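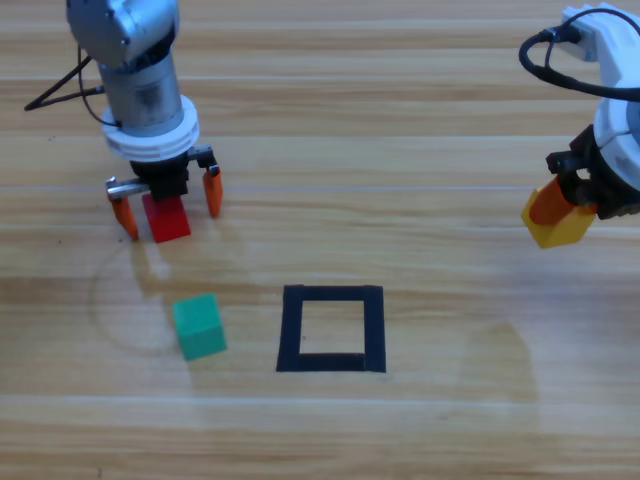
Teleoperation is the part of our work that visitors ask about most, and for a long time we had no page to send them to. At the Juscombe workshop we teach two arms by moving them from a distance: the operator sits with a pair of hand controllers, one for each arm, and everything the arms do is recorded together with the camera views. The recordings are later used for training. The task on this page we call "square", and it uses three cubes and a square of tape on the table. Either arm may bring a cube, and both may carry at the same time, as with the red cube on the left arm and the yellow one on the right while the green still waits on the table. It is a small task, but it took me longer to do it well than I like to write.

I made this gallery during April, when Hae-won Yeon and I recorded the second set. The first set was recorded by me alone, and you could see my habits in all of it. I am right-handed, and I was always starting with the right arm. Hae-won looked at ten of my recordings in a row and asked me why the left arm was sleeping. From then on we drew the starting arm by a coin before each episode.

The controllers are from Sostitton and they are light, maybe too light. When you squeeze the trigger a little, the fingers close a little, but there is no force coming back to the hand. So you must learn with the eyes when the cube is held. In the first days I was squeezing very hard with my own fingers, as if this could help the robot, and after one hour I had pain in the thumb. Hae-won plays the cello and she did not have this problem at all.

Approaching a cube is where most of the learning is. The operator has to bring the open fingers so that the cube is between them, then go down, then close. If you close too early, one finger pushes the cube and it turns. If you go down too fast, the tip knocks on the table and everybody in the room looks at you. I prefer to stop for a short moment before going down. 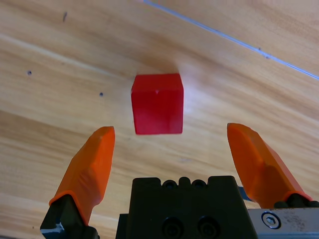 This short stop was a matter of discussion between us. When a person shows a task, all the hesitations are recorded too, and a model that learns from the recordings may learn to hesitate in the same places. Hae-won was for removing it. I was for keeping it, as my grasps without the stop were much worse. In the end we agreed that a stop is allowed if it is short and if there is only one. When I stopped twice in the same approach, we marked the episode and did not use it.

We also agreed on how to hold a cube. The fingers must take it by two opposite sides, never by the edges. A cube taken by the edges can be carried, yes, but it goes down crooked and then it needs to be pushed straight with the finger. A few such corrections we kept on purpose, and in Penach, our small program for sorting the recordings, they have their own label, "repair". At the end of the month we had 95 good episodes and 5 with the label "repair". I would like to have more of the second kind. It is strange to make mistakes on purpose, though, and when I try it, it looks like bad theater.

About the work itself, for those who want to try something similar. One episode begins when the operator says "start" and presses the pedal, and it ends with the second press. The person who is not operating puts the cubes back to new places. We do not measure these places. We only try not to repeat ourselves, and after lunch this becomes difficult. We change seats every 70 minutes. Before this rule I did once a whole Saturday morning without a break, and the last part of it was so slow and so wrong that I deleted it the same evening.

Looking is also a skill. The operator can look directly at the table or at the screen with the wrist cameras. I look at the table when I travel with the arm and at the screen when I close the fingers. Hae-won looks nearly all the time at the screen. Her idea is that the model will have only the cameras, so the person should also have only the cameras, and if she cannot see the cube well enough to grasp it, then the episode is not fair to the model. I think she is right, but I find it very tiring.

The last part of the task is putting the cubes next to each other inside the tape. The first cube is easy. The second has to come close to the first without moving it, and the finger needs some space also, and beginners forget about this space. I tell them to think about the finger before they think about the cube. For the cube that comes last, one should leave a free side already when placing the one before. 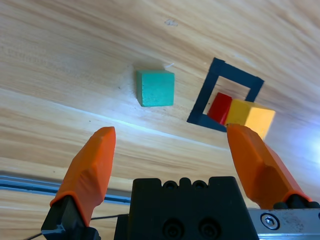
With two arms there is one more difficulty, and it is the waiting. While the right arm is placing, the left arm should not stand above the square, and it should not go too far away either, or the next movement becomes very long. We have no good rule for this. Hae-won parks the free arm over the next cube and keeps it there. I bring mine back to the side every time, and so my episodes are longer than hers. You can tell our recordings apart just from this. For the training we mix them half and half.

For release we do it in this order: lower the cube until it stands on the table, open the fingers slowly, then go up straight. Many people go up and open at the same time. With a hand it works well. With these fingers the cube sometimes comes up a little with one of them and falls back turned, and then you have to decide if it still counts. We count it if it touches nothing outside the tape.

Our best episode until now has the number 2322 in Penach (the numbers count all tries since the beginning, also the tests and the failed ones). It is Hae-won's. I have watched it many times to copy how she moves, in particular the way she turns the wrist during the travel and not at the end. I can do it now with the right hand. With the left hand I am still turning at the end, and this is what I practice in the mornings before she comes.

In the next set we will ask guests to operate. The first one will be Mr. Ha from the machine hall, who has never held the controllers and has promised to ignore my advice. If you are near Juscombe and would like to take a turn, write to me at the workshop address. One visit takes half a day, including the practice, and you should bring reading glasses if you use them, as the screen is not large.

Text and selection of pictures: Branislav Ondrejka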